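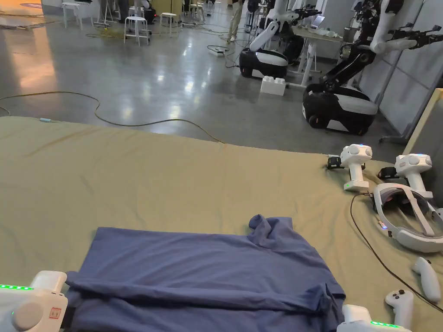
I have had the Plikix record player in my front room since February, and I think that is long enough to say something fair about it. I bought it mainly to play the Teixeira live album, a double LP that I had been saving for a proper pair of speakers, and I must have put it on most evenings since. The album came with a T-shirt in the bundle. A blue T-shirt laid out on a table with one sleeve turned up and the rest in creases is a fair picture of how far I get with the ironing once side two starts.

Setting up took me the better part of an evening, and I am not quick with these things. The belt was already on, the arm needed balancing, and the leaflet (one sheet, very small print) was clear enough once I had found my reading glasses. The sound is lovely – warm in the voices, with a good firm bass that doesn't boom. Old pressings come up well too, even the scuffed ones I bought at fairs in my twenties and never looked after.

My grumbles are small ones. The lid is a dreadful magnet for dust, the start lever feels a bit light under the finger, and the built-in amplifier is rather thin when you turn it up. I ended up running mine through an old Gademico amp, and the difference was plain from the very first song. The lead is short as well, so do think about where your socket is before you clear a shelf for it!

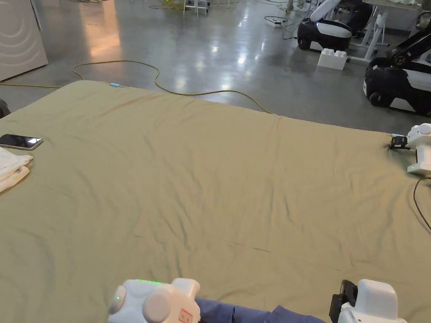

Clurance wrote to me after my first notes went up to say that theirs hummed badly until they moved it away from the television, and that a heavier mat had helped the quiet passages no end. I haven't tried the mat yet, but I did shift mine along the sideboard and I fancy the slow songs sound cleaner for it.

I would buy it again, and I'd put a little money aside for a better needle in a year or so.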